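The Pallitz Everyday Plate

Stoneware look, cafeteria nerves

Most plates are sold on the strength of the dinner you are supposed to be having on them. There is a fig, there is some linen, there is a fork that costs more than the fig. We sell ours to people who eat toast over the sink and would like to move up in the world by one step.

The Pallitz Everyday is a round, shallow plate with a rim a shade darker than the middle, so you can find the edge of it in a dim kitchen. It comes in one size. We tried two sizes for a while and customers wrote in to ask which one was the normal one, so we kept the normal one.

Colors: Fog, Wet Slate, Oatmeal, and a green called Lellard after the town where our first warehouse leaked. Fog outsells the rest put together. We have stopped trying to understand this and simply order more Fog.

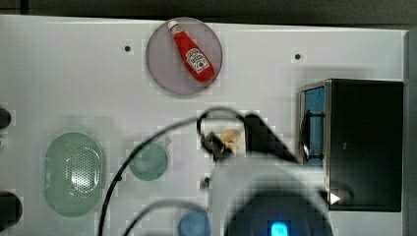

Plate and ketchup, with the toaster oven close by.

What you get

A box of 4 plates, nested with paper between them. Please keep the paper if you plan to move house, and recycle it if you only plan to talk about it. Boxes of 2 are available for couples, optimists, and anyone who has already broken half a set. Single replacements are sold on the Odds and Ends page, in whatever color is on the shelf that week.

Care

Top rack or bottom rack, we don't mind. Go easy with steel wool, which leaves a dull patch that will annoy you at breakfast for years. Tomato sauce should be rinsed before bed. If it wasn't, soak the plate in warm water and baking soda overnight and pretend that was the plan.

Fine for reheating in the microwave. Keep it out of the oven, the toaster oven and the broiler, and off the burner. Every December somebody warms a pie on one and sends us the pieces.

Stacking

The foot is low and the stack stays put. Our old plate, the Atinga, had a taller foot and a habit of sliding sideways when the cupboard door closed. People who own the Atinga are very loyal to it and should not mix it with the Everyday in one pile. The two don't fit together, and you will hear about it at night.
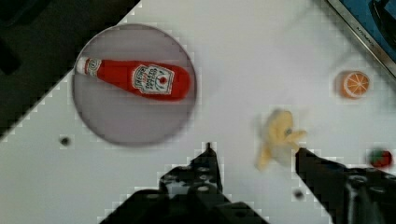

Mawuli Frimpong
Product Manager, Tableware

I get one question more than any other, and it is whether the plate is too plain. Yes, it's plain. I spent most of a year taking things off it. There was a raised line near the rim that collected gravy, and a speckle that made every plate look as if someone had already used it. Bonusetti, who make our bowls, told me I would end up with a lid. I think about that remark a lot.

The test I trust is a boring one. Put something cheap on it, fries or a fried egg, and see whether you feel judged. We ordered 500 for the first run and I was braced to be eating off them alone until retirement. They were gone before I had picked one out for my own kitchen, so I still use the sample with the crooked rim.

Shipping and returns

Orders leave our warehouse within 72 hours. If a plate arrives broken, send us a photo and we'll replace it; keep the pieces or don't. Unused sets can come back in the original box. Used sets can't, even if it was only toast.

Page updated April 30, 2019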